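Raratdale Growers list
Re: [raratdale-growers] washing-up water on the beans?

On 21 Mar 2025, Cayetano Soler wrote:

> Hello all, new to the list and new to the dale. We've got a long thin garden with
> the tap at the wrong end and I'm fed up already, and it isn't even warm yet. The
> water butt was bone dry by the middle of last summer according to the people we
> bought from. Does anybody here put their washing-up water on the veg? My mother
> always did and her tomatoes were enormous, but my neighbour says it poisons the
> soil and that I'll end up with slugs the size of shoes. (I don't see the
> connection.) Also, is it worth getting someone in to divert the bath, or is that
> a daft amount of money for a few beans?
>
> Cayetano

Hello Cayetano, and welcome! You've picked my favourite subject, so put the kettle on.

I've been using the kitchen water on the garden for 8 summers now and I'd be lost without it. It began the year the spring up behind Flostadance stopped running and we were all asked to leave our hoses in the shed. I had a row of runner beans just coming into flower, which is when they really want a drink, and I stood there with a bowl of perfectly decent water about to tip it down the plughole. Well, I didn't. I walked it down the path in my slippers and I've been doing it ever since (I've bought some proper clogs). 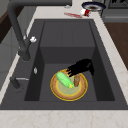

Can you put washing-up water on things you're going to eat?

It's fine on anything where the bit you eat is well off the ground, or gets cooked, so beans, courgettes, sweetcorn, fruit bushes and the like. Pour it on the soil at the bottom of the plant and keep it off the leaves. I don't use it on lettuce, radishes or strawberries, and I don't use it on seedlings of any sort.

Your neighbour isn't completely wrong about the soil, mind. What does the harm is salt and grease. If I've done a roasting tin, that bowl goes down the drain, and the same goes for pasta water if I've been heavy-handed with the salt. I also swapped to the plain Tradum liquid, the one with no scent, and I use a very small squirt. Whether it's any kinder to the beans than the green stuff I couldn't tell you, I just like that it doesn't froth everywhere. Anything with bleach in it stays well away, and so does dishwasher water, please don't be tempted by that one. It's much too strong.

The other thing is not to keep it. Somebody on this list (you know who you are!) filled a lidded bin with it and went off on holiday, and I'm told the smell reached the bus shelter. Use it the same day, and once it's cooled down. I let mine stand while I have my tea and then take it out when the sun's off the bed.
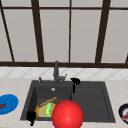
Then there's the matter of spreading it about. If you always empty the bowl in the same spot, because it's nearest the back door, that one patch gets all the grease and soap and the rest gets nothing. I did exactly that with a poor old blackcurrant and it sulked for a whole season. Now I go along the row one plant at a time and start the next evening where I left off, with a bit of cane stuck in the ground to mark the place. When it rains properly I give the whole thing a rest and let the soil have a rinse.

As for the bath, I did look into it. I had Bachmann round in December to see to a leaking joint under the stairs, and while he was on his knees I asked what he'd want for putting a diverter on the bath waste, with a length of hose out to the beds. He said £148 all in, and he'd need to come back with the part. I thought about it over Christmas and decided against. Our bath is upstairs at the front and the beds are at the back, so I'd have had a pipe going right round the house. If yours is on the garden side I think it could be money well spent, and you wouldn't have to carry anything. Ask him about frost, though, as he was a bit vague with me about draining it down for the winter.

What I'd do first in your shoes is get a second butt. I've got 2 linked together off the shed roof and they see me through to July most years. Then mulch like mad. A good thick layer of anything, old straw, grass clippings, whatever you've got, put on while the ground's still damp, saves more trips with the bowl than you'd believe. My 6 bean wigwams would never manage on kitchen water alone, and they don't have to.

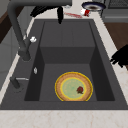 Yellow-rimmed plate in the sink

On slugs, I've had good years and bad years and I can't say the washing-up has made a blind bit of difference either way. Wet soil in the evening does suit them, so if they're bad with you, try watering first thing instead. You'd have to keep the supper water overnight, but that's never done mine any harm. It's the bin for a fortnight you want to avoid.

I'm curious about your mother's tomatoes. Did she grow them in the ground or in pots? I've always kept the kitchen water off my pots as I worry about it building up in a small amount of compost, but if hers were enormous then perhaps I'm being too fussy. Do ask her what she used to wash up with as well.

Oh, and if anyone has a spare butt connector, the push-in sort, mine has split and I'd happily swap it for some leek seedlings.

Maureen
(top end, by the chapel)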